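Straighten Up

A shelf robot, a rented bench and a whole lot of tipped-over bottles

Six in the evening at Usano, the shared workshop, and the arm has just dropped a bottle again. Third time since I got my coat off. Elaine Guerra doesn't look up. She has a hex key in her teeth and one hand in the base, feeling for a connector.

"It's the wrist," she says around the key. "Always the wrist."

The arm is named Xavier. It sits on a square of kitchen countertop clamped to her bench, bolted down through four holes, one of them drilled twice. White printed plastic up to the elbow, black after that because the white ran out. It has one job, or will have. It stands bottles up on a store shelf. Picks up the fallen ones, pulls the rest into rows, leaves the others alone.

That's all. No rolling around the aisles, no talking. Guerra worked in small groceries on and off through her twenties and says the thing that ate her evenings was facing. Pulling stock to the front, labels out, everything upright. Ten minutes later a customer reaches for the one in back and half the row is down.

"You do it with your hands and you don't think. Then you try to get a motor to do it and you think about nothing else for a year."

The bench

Usano is one long room behind a tile showroom. Laser cutter at the near end, a lathe no one seems to trust, then benches. Guerra rents 2, pushed together in an L. One for the arm. The other for the shelf, a single bay of gray slotted steel she bought secondhand and carried up in pieces.

The shelf matters more than I'd figured. Her first one was pine, cut to size, sanded, dead level. Xavier got pretty good on the pine. Then she moved it to steel and everything slid. A bottle pushed from the side on the wood would rock and stop. On the metal it skated off and took its neighbor with it. Two months of tuning, gone in a afternoon.

So now it's the real thing, or close. Painted metal, worn front lip, a bit of a sag in the middle that she has decided to keep.

The motors run off a Porov board, a green thing the size of a playing card, which she likes because it tells her the current on every joint. Xavier has no touch sensor to speak of. What it has is the Porov numbers. When the fingers close on something the current climbs, and when it climbs in a certain shape, that's a bottle. Different shape, that's a bag of powder. Flat line, you missed.

Software is Netitz, free, patchy docs, a forum where the same four people answer everything. It takes the camera view and the arm positions and learns from examples which motion comes next. Guerra's copy is so hacked up she's afraid to update it. There's a sticky note on the laptop: DO NOT UPDATE. Underlined. Someone else's handwriting, she says, from after the time she did.

472 tries

Examples is where the time goes. She has recorded 472 runs by moving the arm herself, one hand on the forearm, one on a trigger made from a bike brake lever. Reach in, close, lift, turn, set down, let go. Tip the bottle over. Do it again.

Not all of them any good. She shows me one where the arm reaches in beautifully and then just hangs there. "I sneezed," she says.

The early runs were too clean. One bottle, lying flat, cap toward the arm, nothing near it. Xavier learned that perfectly and nothing else. Put two bottles side by side and it would go for the space between them. Turn the cap toward the back wall and it would pinch the base, lift, and watch the whole thing swing.

After that she started making messes on purpose. Caps facing back. A bottle leaning. One standing square in front of the one you want. Detergent bags slumped over from the left. She keeps a shoebox of odds and ends – little tubs, price tag clips, torn wrapper – and throws some in.

It helped, kind of. Success on a lone bottle dropped a little. Success in a crowd went from hopeless to something you could show a friend.

What hands do

The other thing that helped was going to look at people. Guerra did this late, and she's annoyed about it. She'd been trying to make the arm do a tidy pick and place, straight in, straight out, the way the tutorials have it. Nobody facing a shelf moves like that.

Watch someone do it. One palm goes flat on the shelf and stays there while the other hand works. Steadying, maybe, or holding the place. The grip goes low on the bottle, around the lower half, not up at the neck where her fingers had been aiming. And plenty of the job isn't gripping at all. It's nudging. Knuckles, side of the thumb, a push with two fingertips until the base lines up.

She moved the grasp point down after that. The drops got rarer the same night. She also gave Xavier a nudge, a move where the fingers stay closed and the arm pushes an inch and stops when the current rises. Crude. It's my favorite thing it does. It looks like someone sliding a chess piece when they think the other player isn't paying attention.

A second arm would be the real answer. She knows. She's priced it. The parts for this one came in under what she'd budgeted, mostly because she buys motors used and rebuilds the gearboxes at home on the dining table, but doubling everything means another Porov board, a bigger supply, and a bench that doesn't wobble. For now the left hand is a strip of foam glued to the back stop, so bottles pushed against it stay put. Sort of a palm.

Liquids, ugh

Full bottles are worse than half full in one way and better in another. Full, they're heavy and the shoulder complains. Half full, the weight moves while you're moving. Xavier sets one down, lets go, and the liquid is still rocking, and over it goes, slow, like it's thinking about it.

Fix was a pause. Set down, wait, open fingers. She tried a bunch of lengths and stopped when it quit falling over, didn't write the number down anywhere except in the code.

Dark liquid in clear plastic was its own week. The camera sees a black shape with a bright cap on it and loses the edge against a shadow. She went to the caps. Find the cap, find the label, guess the rest. A green cap on a gray wall is about as easy as seeing gets. A green cap in front of a green bag, less so.

The run I saw

By eight she has the wrist back together. A loose screw, and behind that a cracked horn that she swaps from a drawer full of them. She sets up six bottles, lays two of them down, leans one, and hits the key.

Xavier thinks. Goes in low. The fingers close and there's a small whine from the elbow, and the first bottle comes up and around and down. Pause. Release. It stands.

The second takes two grabs. Then the nudge, and another, and a front row that's more or less a row. The leaner it ignores completely. Whole thing takes long enough that a guy from the lathe end comes over, watches, gets bored, and goes back.

Guerra does the same shelf by hand while I hold my phone timer. 35 seconds, and she was talking to me.

"I'm not trying to beat that," she says. "I want it to do it at 3 in the morning when the store's closed. It can take all night."

Her target for December is 10 shelves in a row with nothing knocked over. Best so far is four. She's already resetting it, bottles down, bag over, one cap turned to the wall.

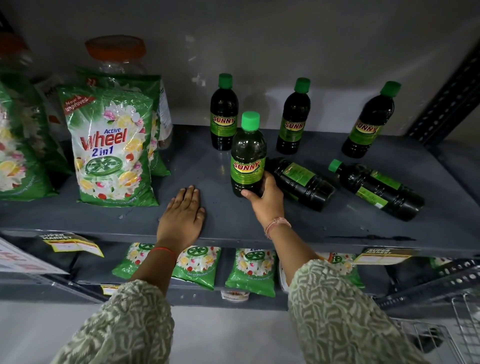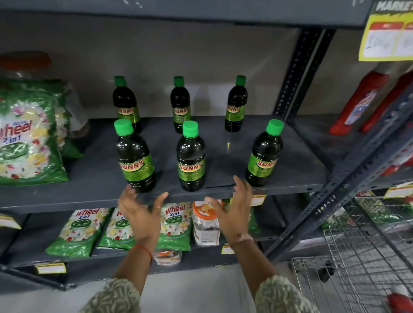

Facing by hand: six bottles of Sunny on the middle of the job, Wheel detergent to the left and more of it on the shelf below.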